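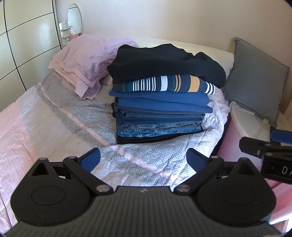
Budget post, quick one, I have a call at 4.

So the number is 3887 for the year. Whole project. I asked for more, obviously. Shih-chieh Yen says spend it on grippers first and worry about the rest in November, and I mostly agree, except grippers are the thing we already have and finger pads are the thing we keep running out of.

Current list:

- finger pads, 18 of them, from Ferkel
- spare pivot screws (cheap, just order teh bag)
- a second charger
- storage. boring. need it

Prikik quoted me for a full extra hand-held set and it ate more than half the money. No thanks. Chávez has a refurb one, 14 weeks lead time, which is a joke but a cheaper joke. Waiting to hear if that includes shipping.

Laundry is the big one for us this year. Folded stacks, jeans, sweaters, bedding. Soft stuff is hard on the budget in a weird way, you don't break much but it takes forever, so hours cost more than parts. I had hours down as 13 a week. Azucena Valdovinos looked at the sheet and just wrote "no" next to it. Fair.

Still undecided on the Hunon arm. Leaning toward waiting a year. If you've bought one used, email me what you payed, even a ballpark.

Ok call time. Will update the sheet tonight.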